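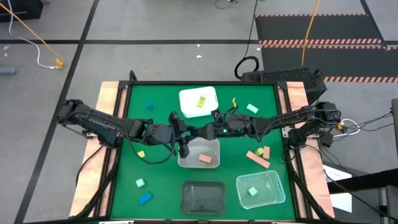
14 June 2023

Bench 5, Ilstead workshop. Sorting layout for the small blocks, second version.

Table: green top, black rails on the edges, pale wood panels left and right. The top was wiped down before setup. I kept the green surface from the April layout. The dark gray bin reads well against it, the translucent one less so.

Containers on the table now:
White tray, rounded corners, toward the far edge. Yellow-green wavy block in it.
Translucent grayish-white bin, nearer than the tray. Salmon-orange block.
Dark gray bin, directly in front of that one. Empty.
Clear bin with pale teal rim, to the right of the gray one. Mint-green cube.

Remaining pieces are out on the green around the containers, including the small blue block at far left. No fixed positions for these. The tray and the teal-rimmed bin are not square to the table and I left them that way. Version one had everything squared to the rails and the layout sheet was never followed past the first day anyway.

Open points:
The tray is shallow for anything taller than 30 mm. Uta stock has a deeper one in the same white, not ordered yet.
Handle slot on the teal-rimmed bin faces right. Keep it there, the label goes on the opposite end.
Labels: Urio tape peels off the translucent bin after 10 minutes. Try the matte tape from the Estudeck box.
Spare blocks: 300 listed on the inventory sheet, not checked. The sheet still uses the old color names, so "orange" covers both salmon and the brighter one. Split that into two lines before the next count.

Gray bin stays reserved for damaged pieces. Rounded corners or chips over 5 mm go in there and get written off at the end of the month.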